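El taller compartido Bendbridge presenta Torer, un brazo clasificador de utensilios construido por sus socios

Bendbridge comunica el inicio de la segunda fase de Torer, desarrollado junto a Skorinix. El brazo, de 45 cm de alcance, se monta con piezas impresas en el propio taller.

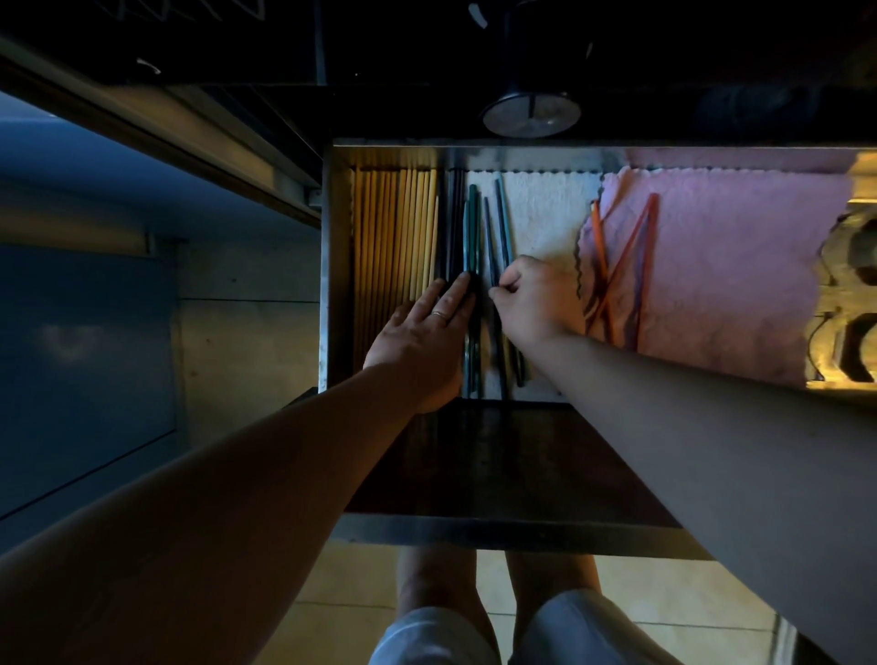

Palillos ordenados por colores en un cajón de cocina.

La fase prevé 470 ensayos de agarre con palillos. El controlador Gavalas se publicará en septiembre. Las sesiones de montaje se celebran los miércoles, con 49 plazas.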